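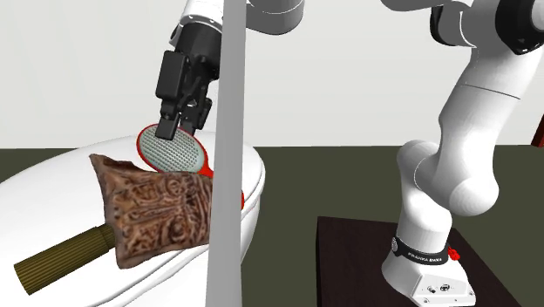 I restring my own rackets, and since September I have kept a log of what happens to the tension after the racket leaves the machine. Some notes from the log follow, mostly on measurement, which took more of my time than the stringing did.

The usual complaint is that a fresh string job feels good for a few hours of play and then goes soft. Part of that is real. Polyester strings relax quickly under load, and most of the drop comes in the first day, whether or not the racket gets used. Part of it is the player getting used to the string bed. I wanted to separate the two.

The first problem is that you can't measure the tension of a single string once the frame is strung, at least not with anything I own. What you can measure is the pitch of the string bed. Tap it with something light, record the sound, find the main peak. For the same frame and the same string, a lower pitch means a lower tension. The relation goes with the square root, so small changes in pitch stand for larger changes in tension. A 10 percent loss in tension moves the pitch by only five percent or so.

My first month of readings was useless. I held the racket by the grip and tapped it with a pencil, and two readings a minute apart disagreed by more than the effect I was looking for. Efa Llewellyn, who strings for the club, suggested hanging it from a loop of thread at the throat and taking the dampener out. I had left the dampener in. With both changes the readings settled down, and I threw out the earlier ones.

Temperature matters too. The garage is cold in the morning and the pitch reads slightly high. I now take every reading indoors at 8 p.m., after the racket has been in the room for two hours.

On the strings themselves: the Grendeck polyester lost the most in the first day and then flattened out. The Zaltier multifilament lost less at the start but kept drifting – it was still moving when I cut it out. Prestretching the Grendeck by hand reduced the early drop, at the cost of a stiffer feel that I did not like. I have not tried prestretching the Zaltier.

I also checked the machine. It is a drop-weight model bought used from Osian Pugh, and the scale on the bar was off by a full pound at the top end. I marked a corrected scale on tape. If the bar is not level when the clamp goes on, the error is larger than that, so I now reset it on every pull even when it looks close.

Next on the list is a hybrid, Grendeck in the mains and Zaltier in the crosses, two pounds lower in the mains.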